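The Robots Got the Sinks

Saturday, March 30, 2019

I have worked for nine years at Hodden, where we make bathroom fixtures and, on Fridays, excuses. Last August the company signed up with an outfit called Rumik to automate the handling line, and I have been meaning to write about it ever since. What stopped me was the training, which was long and took place mostly in a chair.

The old job went like this. A sink came off the cart, two of us lifted it, we both said something about our backs, and it went in the crate. We did 659 a week when everybody showed up. The target for the new line is 1,000, and the backs have been left out of the calculation.

The new job is that I sit upstairs with a simulator and tell software what a sink is. You would think it could pick that up on its own. Every model we sell has to be loaded in, turned this way and that, and signed off before the arms downstairs are allowed near the real thing. There are 36 on my list. The pedestal ones take forever, as they did when we carried them.
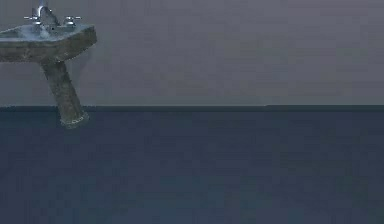
My old lifting partner wants it known that he doesn't miss the carts one bit, but he does miss having somebody on the other end. He watches two arms through a fence now and presses a green button when they sulk, and he says a whole shift can go by without a word to anyone. I told him the simulator isn't much of a talker either.

To be fair to management - and I try to be, twice a year - nobody on our crew was let go. Three people moved to the Brotier building, one retired early and looks ten years younger, and the rest of us got new titles. Mine is Virtual Asset Technician. My mother thinks I work in a bank.

The pay went up a little. My knees are better and my eyes are worse. In the spring we start on the bathtubs, and I've already asked for a bigger monitor.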